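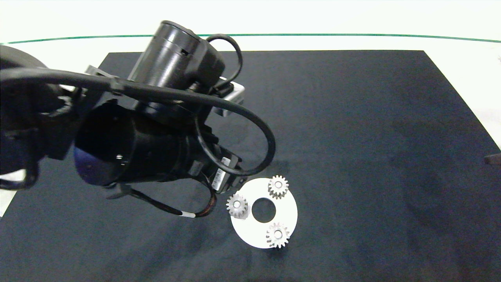
Gear handling moves to the arm at Codbridge

The Codbridge shop started running part of its small gear work on a robot arm in November. Until then, every plastic gear for the Heveo line was picked up and placed by hand, roughly 3,000 of them in a normal week. In its first full week the arm handled 2,766. The rest went to the bench as before.

The 19 people on the assembly crew are all staying. Four have moved to inspection and two are training to set up and restart the arm, with a pay step once they finish. Bench shifts have been cut from four hours to two, which the crew had been asking for. Sore thumbs and wrists were the most common complaint in last year's survey.

Some things are harder. The arm stops when a gear is sitting at a bad angle, and whoever is closest has to clear it and log the stop. Several people said this breaks up their own work. Starting next month, one person per shift will be assigned to stops and will have no bench quota.

Cilville will keep placing gears by hand through the spring. Questions about training slots go to the Garrido office, open until 4 p.m.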